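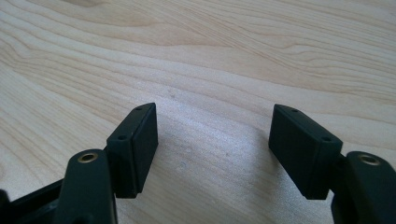
Grain on a light-coloured timber tabletop.

Filed under: Open data / Home and furniture / Text collections

Kotidness: care instructions for timber furniture

Kotidness is a collection of 727 care instructions for timber furniture sold or hired in Australia. Each record is the text of one leaflet, label or web page telling the owner how to clean, oil, wax or repair a piece. The collection was put together to compare the wording of advice across finishes, and to see how often the same finish gets conflicting advice.

Version and licence

The current version is dated 30 November 2022. The table, the field notes and our category labels are released under CC BY 4.0. The leaflet texts remain the property of their publishers, so the full wording is held back from the public download. Researchers can ask for it through the contact address.

What is in the download

records.csv has one row per instruction.
finishes.csv lists the 20 finish categories and the terms we folded into each.
phrases.csv has short extracts, none longer than 80 characters.
NOTES.txt covers changes between versions.

Fields in records.csv

record_id: a number, never reused
source_type: leaflet, label, web page or other
finish: one of the categories in finishes.csv, or "unstated"
species: as printed, left blank if the text only says timber or wood
room: kitchen, dining, bedroom, office, outdoor, any
water: whether the text allows a damp cloth, a wet cloth, or neither
abrasive: whether it mentions scourers, steel wool or sandpaper

That makes seven fields. An eighth, for brand of polish, was dropped in the February revision. Too few records filled it and the spellings were a mess.

How the records were gathered

Most of the leaflets came from the showroom files at Collia, which has kept one copy of everything packed with its stock. The Kubiak hire warehouse supplied labels and the sheets it gives to customers with table bookings. Web pages were saved by hand. Where a leaflet existed in several printings we kept each printing that changed the wording and skipped those that only changed the logo or phone number.

Scanned text was corrected against the paper copy. Spelling mistakes in the originals have been left alone.

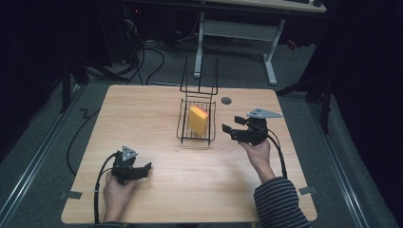

Sponges caused more trouble in coding than any other item. Many leaflets say "use a soft sponge" without saying whether it should be wrung out, and a few warn against "the rough side" and leave it at that. We coded the first kind as damp only if the word damp, moist or wrung appeared in the same sentence or the next one. The second kind counts as a mention under abrasive. If you disagree with this, phrases.csv has enough of the wording to recode most of them.

"Oiled" and "oil finish" are treated as one category. "Hardwax oil" is separate. Anything described only as "sealed" went to unstated, as the word is used for lacquer, polyurethane and wax alike.

Known problems

Outdoor furniture is thin. Dining tables are heavily over-represented, mainly through the Kubiak sheets. Older leaflets recommend products that are no longer sold and some that should not be used indoors. None of this has been checked for safety, and the collection should not be used as advice on caring for your own table.

Citing

Please cite as: Toltamico, Kotidness: care instructions for timber furniture, with the version date.

Related items
Collia showroom leaflets: index of titles
Terms for timber finishes, word list
Upholstery care labels (in preparation)

Contact: use the Toltamico data enquiries form | © Toltamico | Back to top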